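生活用品論 第3回 配布資料
「本物らしい」表面を疑う

担当:オルランド・タイペ

前回の課題について。提出されたレポートの多くが「天然素材は温かみがあり、模造素材は冷たい」という前提から書き始めていた。前提にするのは構わないが、根拠がほとんど示されていない。カタログの文句を写しただけのものは、今回は減点しなかったが次回からは減点する。

1 石目模様という約束事

大理石の模様は、床、天板、包装紙、敷物と、石でないものの上に長く使われてきた。見る側も石だと信じているわけではない。それなのに販売の現場では「高級感」という語がいまだに通用する。ゲルナウの展示会で配られた冊子には、この語が12回出てくるが、定義は一度もない。授業ではこの語を使わず、色、筋の走り方、つや、寸法に分けて記述すること。 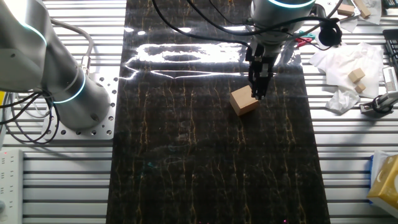
模様を評価するときにまず疑うべきなのは、見本帳の小さな切れ端である。手のひらほどの見本では筋の向きも間隔も判断できないし、つやに至っては照明次第でどうとでも見える。黒地に金色や橙色の細い筋が入った長い敷物でも、つやのある面に白い光が大きく映り込めば、その部分の柄は読み取れなくなる。同じ面に淡い色の木の立方体を置くと、今度は地の黒さのほうが強く意識される。筋がおもに長手方向に流れている点も、切れ端からはまず分からない。「黒・大理石調」という商品名が伝えているのは、このうちのごく一部にすぎない。

2 つやと手入れ

「つやのある面は拭けばきれいになる」とよく言われる。これも鵜呑みにしないほうがよい。拭きやすさと、汚れの目立ちにくさは別の性質である。暗い色の光沢面では指の跡や拭きむらが目につきやすいという意見があり、私も同感だが、印象の域を出ない。ハカムの資料は「手入れ簡単」と書きながら、何をこぼし、何で拭いたのかを書いていない。条件のない結果は読み飛ばしてよい。

3 長さの問題

幅40センチ、長さ900ミリの敷物、という表記を配布した商品票で見たはずである。一枚の票に単位が二つ混ざっている。どちらかに揃えて書き直し、自宅の机に当ててみること。机からはみ出すかどうかは、模様の良し悪しより先に決まる。

課題(金曜提出)
身の回りの模造模様を一つ選び、昼と夜の照明で見え方を比べて記述する。「高級感」「温かみ」「上質」は使用不可。写真を付ける場合も、本文だけで柄が伝わるように書くこと。
カセレスのタイル見本を借りたい者は、授業後に申し出ること。返却は翌週まで。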